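About Lukard Robotics

We build and test robot arms that handle small, awkward things. There are 13 of us, working out of one open floor in the old Timenton building, and most days you'll find half the team standing over a table arguing about how to pick something up.

Lukard started in a shared garage with one secondhand arm and a bench that wobbled. Our first paying customer was Benítez, a family grocery distributor that wanted help sorting returned goods. They are still with us, and a good part of what we know about packaging comes from their boxes of odds and ends (they send us 3 a month, and we never know what's inside!).

These days most of our time goes into Mutow, our picking software. It decides where to grip, how hard to press and when to give up and try again. We love working on it, and we love showing it to people even more.

Open days

Our last open day was 2023-05-27, and what a day – we had set out 70 name badges and ran out before lunch. Families came, students came, and a whole crew from a warehouse across the river stayed until we were sweeping up. The next one is in July. It's free, you don't have to sign up, and kids are welcome as long as they stay with an adult.

Visitors get to see real work at the tables, with the same items we use the rest of the year. Ask anything you like. The engineers take turns at the demo, so whoever is explaining it probably wrote some of the code behind it.

School groups can visit on other days too. Write to us a few weeks ahead with the age of the group and we'll plan something that fits. We can take up to 100 people over a day, split into smaller groups.

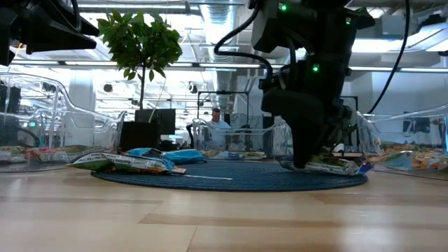

Snack bags are our favorite test, and we could talk about them all afternoon. They crumple, they shine, and two bags of the same kind hardly ever lie the same way. At the demo table we keep them in clear plastic bins, and the picking happens on the round dark blue mat, where the gripper has to come down on a bag lying flat – a lot harder than grabbing a box! Come and pick out a bag you think will be tricky.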